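Galeria: a planear as compras de equipamento para a sala nova

Chegou a altura do ano de que mais gosto! Entre maio e o fecho do orçamento temos de decidir o que se compra, o que se aluga e o que fica para depois, e desta vez há dinheiro para fazer as coisas com calma. Vou juntando nesta página o que se passa na sala enquanto as contas avançam, com umas linhas sobre cada assunto. Quem anda a montar um laboratório de automação, mesmo pequenino, talvez encontre por cá alguma coisa útil.

O ponto de partida foi a lista de desejos, que na primeira versão tinha 105 linhas (sim, com parafusos e tudo). Depois de juntar repetidos e riscar o que já existe no armário, ficaram sete compras a sério. A maior é a segunda estação de montagem, e logo a seguir vêm as pinças de mão, que queremos ter em número suficiente para duas pessoas trabalharem ao mesmo tempo sem andarem a passar a ferramenta uma à outra.

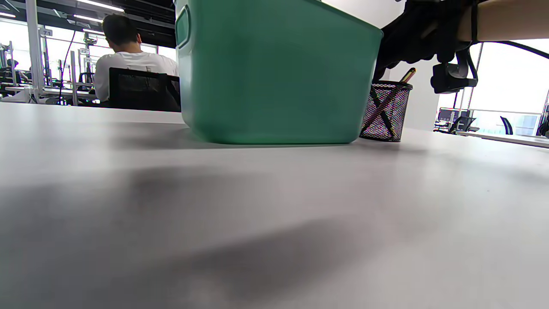 Trabalho de mesa com a pinça de mão, perto da caixa verde e do porta-lápis de rede. O tampo liso e desimpedido à frente é um luxo, e no orçamento entrou uma linha só para mesas – medidas, altura, passagem de cabos, tudo.

Tunstall respondeu logo à primeira versão da lista que as mesas eram o menos e que o erro estava nas peças de desgaste: no orçamento anterior da Gondton ninguém tinha contado com dedos de substituição nem com cabos, e ao fim de uns 7 meses a conta das peças já pesava mais do que uma pinça nova. Pedia que se abrisse uma rubrica própria, separada da manutenção.

Aceitei na hora, e ainda bem! A rubrica existe, chama-se simplesmente «desgaste», e foi a primeira a ser aprovada. Cabos, dedos, parafusaria, fixações e baterias vão todos para lá.

Quanto aos fornecedores, temos duas propostas em cima da mesa. A da Testau traz a estação completa, com montagem incluída, e o prazo de entrega é bom. A da Revard vem por módulos, o que nos deixa começar por metade e crescer no ano seguinte – confesso que esta ideia me entusiasma imenso, embora obrigue a guardar espaço livre junto à parede desde já. Pedi às duas que separassem o transporte e a formação do preço do equipamento, para conseguirmos comparar linha a linha.

Falta ainda medir as portas, confirmar a potência do quadro elétrico e decidir quem fica com as chaves do armário das pinças. A folha de cálculo com as rubricas está na pasta partilhada, no separador «equipamento», e aceita comentários até ao fim do mês.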